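How Does a School Save Up for a Robot?

Suppose your class wants a robot arm. You might think the hard part is choosing one. Most of the work is making a list and adding up the numbers. This page explains how it goes.

Start with the job

Before you look at prices, write down what the robot has to do. At the elementary school in Clulosville, the science club wanted a robot that could sort small, light things by color. That told them three things to look for. The arm could be small. It needed a gripper, the part that works like a hand. It also needed a camera, so the program could tell one color from another.

A robot that lifts heavy boxes costs far more. If your job is small, you don't need to pay for a strong robot.

Try it on a computer first

Many robots can be tested in a simulation before anyone buys them. A simulation is a computer program that draws the robot and the things it will handle. Dropping a block in a simulation costs nothing. The club's teacher, Syafiqah Govindasamy, used one to help everybody decide how wide the gripper had to open.

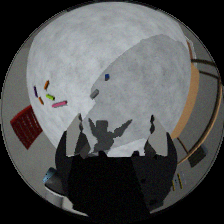
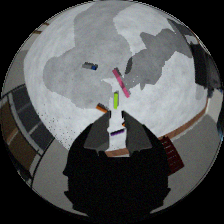
Simulated views of the gripper and the small colored pieces on a white table.

Add up everything

The arm is only one line in a budget. A budget is a plan for how you will spend your money. The club's list looked like this:

Robot arm, Selov kit: $949
Gripper: $167
Camera and stand: $141
Spare fingertips and screws: $60

Add those together and you get $1,317. If the club had saved only enough for the arm, they would have had a robot with no hand and no eyes.

Spare parts are easy to forget. Fingertips rub against things all day and wear down – a bit like the eraser on your pencil.

Make a plan for the money

Hakim Saragih, who is in fifth grade, drew a chart with one row for each month. The club decided to buy the camera first, in January, and practice taking pictures with it. The arm and gripper would come together, later in the year. Buying in steps is fine as long as the parts fit each other, so check that before you pay for anything.

Try it yourself

Pick a small job at home or at school. Write down what a robot would need to do it, then ask an adult to help you look up the prices. Leave one line at the bottom for spare parts.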